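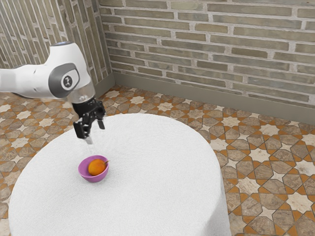 What happens to the people on a shift when a machine takes over part of the handling?
Mostly their hours stay the same and what fills them changes, with less lifting and more watching, fixing and deciding.

Work and Automation, Handout 5
Leidy Benavides

Welcome back, everybody, and thank you for the lively talk we had about Sandau (I'm still thinking about it!). Our case now is Gokthorpe, where one arm was put on the fruit table in January and the eight people who used to pack there were moved around it.

Things to hold on to as you read:

Picking up one soft, round piece of fruit is a small job for a hand and a long list of settings for a gripper. Somebody has to choose those settings, and at Gokthorpe it was the packers who knew how hard was too hard.

Pay grades were written for packing. Tending the arm had no grade at all, and it took 20 weeks to get one. Please look closely at that stretch, it's where most of the hard feelings come from.

Breaks used to follow the belt. Now they follow the arm's stops, which some people like and others really don't.

Reading: Pelletier, chapter 8, and bring a page of notes on a job you've held yourself.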